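When the minister of the chapel at Feldale talks about prayer, she tends to begin with the kettle. It goes on at half past five, before the street is awake, and by the time it has boiled she has usually said all the things she had been lying in bed worrying about. "I used to think that didn't count," she tells me, pouring the tea. "I thought prayer started when I sat down properly and shut my eyes. Now I think the grumbling over the kettle is very often the truest bit of it."

We are in the back parlour of the manse on Grovutgate, where she has lived since she left her first church at Pindon. She grew up without any faith at all, in a house where Sunday meant gardening, and she came to believe slowly, in her thirties, while nursing her father. I ask whether there was a moment. She laughs and says people always hope for one.

"I'd love to give you a blinding light," she says. "What I had was a hospital chapel with a broken radiator. I went in to be on my own and I found I wasn't on my own. I can't put it better than that, and I've had years of sermons to try!"
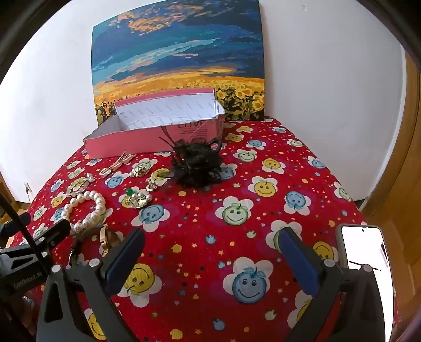

Sunflowers on canvas, with a pink box in front.

She is wary of anyone who says that doubt goes away. There were 2 years at Pindon, she says, when she led worship every week and felt next to nothing — she would announce the hymn, hear everybody sing it, and go home as dry as a biscuit. What kept her going was the Psalms, because so many of them complain. "Somebody wrote those down and somebody else thought they were worth keeping. I found that a great comfort. God can evidently stand being shouted at."

The chapel seats 200 and on an ordinary Sunday there are almost 80 in it, which she considers a good crowd. A small group stays behind afterwards to ask questions, and the rule is that no question is too rude. Why do children fall ill? Why should anyone trust a book so old? She doesn't pretend to settle these things over a custard cream, but she does think they should be asked out loud, in the building, with the minister in the room.

And what would she say to a person who would like to believe and can't? She takes a long time over this one, and her tea goes cold.

"I'd say come and sit at the back," she says at last. "You needn't sing. Read Mark's Gospel, it's short, you can do it in an evening. And if you can manage one sentence to God before you go to sleep, even if it's only 'I don't think you're there', then say that. I said it myself for most of one April."

The question group meets in the chapel after the morning service, and newcomers are welcome.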